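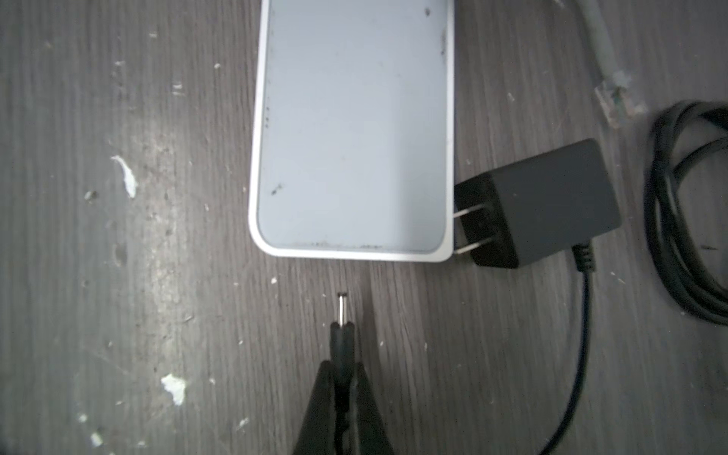
# Against worst-case bounds as the only currency

Most papers on graph layout still open with the same promise: every graph in the class can be drawn in a grid of such and such an area, and some graph in the class needs that much. The two bounds match up to a constant, and the problem is declared closed. I think this habit has cost the field more than it has earned in the past decade.

Take orthogonal drawing with few bends. The lower-bound graphs are built by nesting. A small gadget forces one bend, the gadget is placed inside a copy of itself, and the argument repeats. The construction is correct and often pretty. It also has a nesting depth that grows with the number of vertices, which almost no input in practice does. In the Monon collection, which my group keeps for testing, there are 253 planar graphs with between 300 and 900 vertices. The deepest nesting of separating triangles in any of them is 11. A bound that is tight only when the depth is linear says little about these graphs.

The usual reply is that this is a matter for experiments, and that theory should stay with the worst case. I don't accept the split. Nesting depth is a perfectly good parameter. So is the size of the largest triconnected component, or the number of vertices whose degree is above four. Each can be computed in linear time or close to it, and each can appear in a theorem. When we ran the standard flow method on Monon and then on Relport, a set of circuit graphs, the bend count followed the number of high-degree vertices closely and hardly moved with graph size. There should be a proof behind that. I have looked for one in print and found only the old bound, restated.

A second reply is that parameters multiply without limit, and that anyone can invent one to make a weak algorithm look strong. This is a fair complaint. Some recent work stacks four parameters in one running time, two of them exponential, and then tests nothing. I would ask for two things before a parameter is taken seriously: it must be small on at least one public data set that the authors did not build, and there must be a lower bound showing that it can't be dropped.

Reviewing is where the change would have to start. A submission with a matching worst-case bound gets accepted almost by reflex. A submission with a finer bound that doesn't improve the worst case is told that the result is "incremental," even if it explains behavior that the older result leaves open. I have written such reviews myself, and I would now withdraw at least two of them.

Worst-case results should still be proved and published. They tell us where to stop looking for a general method. But a paper that closes a problem in that sense should say which inputs reach the bound, and how far they are from the inputs that people have.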